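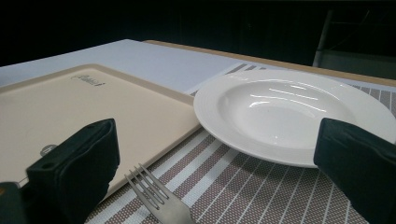 April 2, 2021: home from the line

I have been back long enough to unpack and not long enough to stop waking at the hour of the morning radio check. I lay there this morning with my hand going out for the handset, which of course is in a locked cupboard in Gudberg with a label on it, and then I heard the bin lorry and remembered where I was. So I got up, put the kettle on and thought I had better write up the last part properly before it all runs together. My notebook from the final weeks is mostly vehicle mileage and the word "mud".

The handover went better than I feared. The new contingent came up by road from the port in two convoys, and for once they had their own interpreters with them, bless them, so we didn't have to lend ours and then spend a week asking for them back. The mission is supposed to stand at 1420 people once everyone is in, counting the engineers and the field hospital, though where they're all going to sleep is somebody else's headache now. Our own part of it was never large. There were 12 of us observers at Gudberg, unarmed, in two houses with a generator between them, and I grew very fond of those houses, damp and all.

I spent my last three days driving the new team along our stretch of the line, 45 kilometres of it from the old grain store to the Plulora bridge, and I'm afraid I talked the whole way. You can't help it. Every bend has something attached to it. There was the culvert where we sat for most of a night in September while both sides insisted the other had moved a post, and it came out at breakfast time that a farmer had moved it because he wanted to get his trailer through (he moved it back, very politely, once asked). There was the school with the blue gate, open again since the winter, and the field everybody still walks around. I told them to walk around it too, whatever the map says.

They were a good lot, quick and serious, and rather younger than I'd expected. One of them asked me what the mandate really lets us do when a patrol is turned back at a checkpoint. I gave the answer from the book, which is that you record it, report it and ask again higher up. Then I added that it does no harm to switch the engine off, get out slowly and ask after the man's family, and that I have got through more barriers that way than any letter ever got me through. I could see it being written down, which made me feel about ninety.

The flight out was the usual performance. We waited at the airstrip for the Kuzmenko charter, which was late, and then early by its own reckoning, and we had to run for it with our bags. I slept sitting up all the way and woke with a crease down my face from the strap.

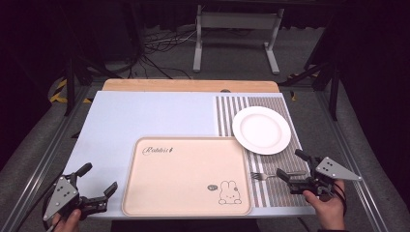
The part people at home find hardest to picture is how close together the two sides are at Omberg, and I tried again last night to explain why it matters so much who holds the crossing there. They hear "ceasefire line" and think of a wall, or at least a fence, when for most of its length it's a lane and a ditch and some painted stones. In the end I did it with what was on the table. I made the tray with the rabbit on it Omberg itself, and the grey and white placemat the valley, with the stripes for the tracks running down it, and the fork with its tines towards the tray was the one road a lorry can use. The round plate at the top had to be the reservoir. I was quite carried away by then and had a whole relief convoy stuck at the rabbit's ears. But I do think it went in, because I was asked straight away why the crossing couldn't simply be shared, and that is exactly the question the liaison meetings have been chewing on since before I arrived.

I don't know what I think about it myself. Some evenings out there I was sure the whole arrangement would be signed by summer, as both sides want the road open and the market people want it most of all. Then there would be a week of turned-back patrols and a nasty broadcast or two and I'd feel foolish for having hoped. The new mandate gives them a standing hotline between the two headquarters, which we begged for all last year. If somebody picks it up at three in the morning when it rings, it will have been worth all that begging.

There's still my end of tour report to do. It was meant to be in before I left and I promised it for next week instead, with the annex on the checkpoints, and I must find the second set of patrol logs, which I have a nasty feeling are in the green holdall under the dirty washing. I've also to send back the spare winter boots, and write to the family who ran the bakery opposite us, who gave me a loaf for the journey that I was still eating when I got to my own front door.

It's raining properly now. I shall have a bath, a long one, with as much hot water as I like, and look for the logs after that.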